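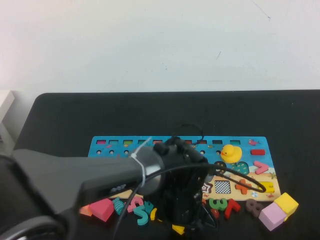 Figure 2. Multi-activity puzzle board used in the sorting task.

3.2 Materials

Sorting boards that combine several activities on one surface differ from single-task form boards in the amount of printed decoration competing with the pieces. The board selected for the Trelusthorpe sessions is of this combined type. Color slots run along its top with a row of small round holes beneath them, and the arithmetic symbols share the lower right area with a sandy strip bearing crabs and starfish (Figure 2). Printed motifs were coded separately from removable pieces, following Ghumman and Nair. Of 1264 coded reaches, 42 were directed at a printed motif and were excluded from the placement analysis. Symbol pieces were scored by identity only; orientation was recorded for the greater-than piece, whose meaning changes when it is rotated by a half turn. Loose toys resting on the board, such as the rubber duck, were treated as distractors and received no placement score. Disagreements between coders were resolved by Strobel.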